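**1/** I've had a few messages asking how the move to Plodska went, so I'll put it all in one thread. Short version: we're in, the heat works, and I know more about water meters than I wanted to.

**2/** The apartment is on the top floor of a building on Nowicki Street. 600 square feet, one bedroom, a kitchen you can stand in if you keep your elbows down. The listing said 36 stairs. It left out the ones outside the front door.
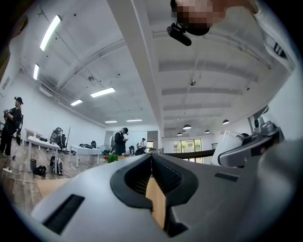 **3/** The first water bill came in December and it was for 931 dollars. We had lived there less than a month. I called the utility and was told to read my own meter and call back with the number.

**4/** The meter is in the basement behind a locked door. The key is with the building manager, Szymon Tomaszewski, who answers his phone between 6 and 7 in the morning. I set an alarm. He picked up on the second ring and was very nice.

**5/** We went down together. The serial number on our meter didn't match the one on the bill. Ours was listed under the dry cleaner on the ground floor, and theirs was listed under us. The dry cleaner had been wondering about their low bill, but they hadn't wondered very hard.

**6/** If you're moving into an older building: take a picture of the meter on the day you get the keys, with the serial number showing. Do the same for gas and electric. Email the pictures to yourself so there's a date on them.

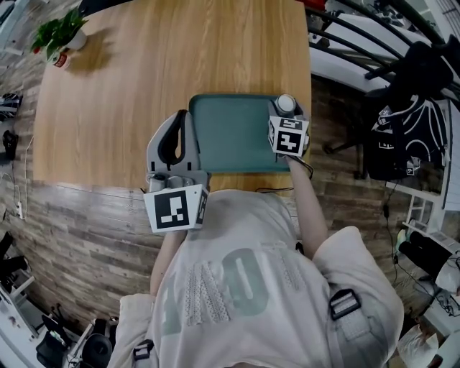
**7/** The utility wanted the correction in writing, from both account holders, plus a letter from the manager. Szymon wrote his the same evening. The dry cleaner took longer – the owner was visiting her sister in Jilar and didn't want to sign anything she hadn't read on paper.

**8/** The new bill is 36 dollars. They also took off the late fee after I asked twice. The first person said it couldn't be done. The second person did it while I was still explaining.

**9/** Other things, for those who asked. The bus to Alow stops at the corner and is mostly on time. Trash goes out the night before, after 6. The bakery across the street sells out of rye by ten.

**10/** Still looking for someone who can fix a sash window that won't stay up. We're using a paint stick for now. If you know anybody in Plodska who does old windows, send me a name – evenings are best for me.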